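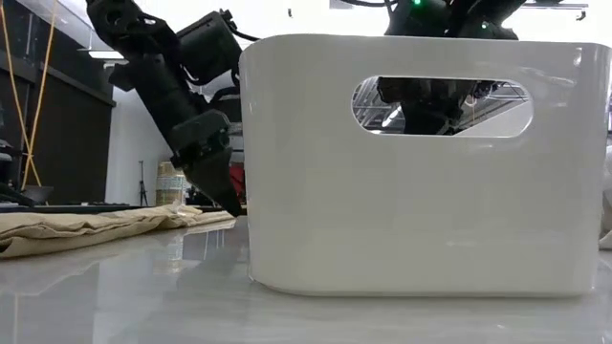 Which ink should I use for large brush writing on cotton banner?
For cotton and linen we recommend Trivik Black, the 500 ml bottle. It is thick enough to stay where the brush leaves it, and it remains flexible after drying, so the banner can be rolled.

Trivik Black, gesture ink for paper and textile

Trivik Black is made for artists who write big: performance text, wall scrolls, banners for the street or the gallery. The colour is a deep neutral black with no brown in the thin parts of the stroke. It is water-based and has very little odour, which the public in a small room will appreciate.

Sizes
80 ml, for testing and for small brushes
500 ml, with wide neck for dipping

Drying
On paper of 135 gsm the ink is touch dry in 15 minutes at normal room temperature. On cotton please wait overnight. After this you can fix it with an iron, from the back side, without steam.

Brushes
We tested the ink with the Montes flat brush and with the Mevalness long-hair brush. The Montes gives a hard edge. The Mevalness holds more ink and makes the dry, broken tail which many calligraphers like. Wash both with cold water directly after the work, as the dried ink does not dissolve any more.

Outdoor use
The ink resists light rain when it is completely dry. For a banner that must hang outside during a whole festival, we advise a clear textile varnish on the front. Please make first a trial on a small piece, because some varnishes change the black to grey.

Storage
Keep the bottle closed and do not let it freeze. Orders to cold regions in January are held at our Clallham store until the weather is milder. Shake well before opening.

Page updated February 9, 2025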